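Workshop notebook, October, a little after four

Kettle on, second pot of the day, and I want to get this down before I forget which jar was which. The walnut ink from Brukdale has finally stopped smelling like a pond, and I do think the long soak was worth it. We started with 867 grams of husks, mostly black and soft already, and left them under rainwater in the big enamel pan for 16 days with the lid on crooked so they could breathe. I stirred it every morning, or nearly every morning (sorry to whoever found it with the spoon still standing in it).

The first boil went to the old recipe, low and slow until the liquid had dropped by half, then through muslin twice. It came out a lovely warm brown, a bit thin on the Ullari paper but very handsome on the heavier Makris sheets, where it sits up on the surface and dries with a darker rim. I kept 2 jars back with a clove in each against mould. The other jars had gum arabic, and I was heavy-handed with it, so they drag on the nib. 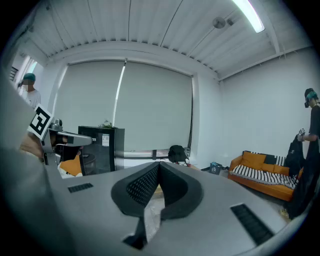 Gum is where I'd like us all to slow down a bit next time. I have been adding it by eye for years and getting away with it, but this batch was thicker to begin with and I ought to have tried a drop on scrap after every spoonful. For the test slips I want solid patches as well as pen lines, and I've been puzzling over how to get an even speckle for the lighter tones. A fine black dotted or perforated texture, like the one on the dark grey pads in the photo, would be just the sort of pattern to aim for, and I may try stippling a patch with the crow quill when my hand is steadier.

Haltura have asked for a few sheets of samples, so please don't use up the clove jars! Labels are on the lids, not the sides, which I know is a nuisance.

Still to do: iron into one small jar to see how far it darkens, wash the muslin properly, and put a strip of each on the south windowsill with half of it covered. More husks are in the blue bucket by the back step, and they want water on them tonight.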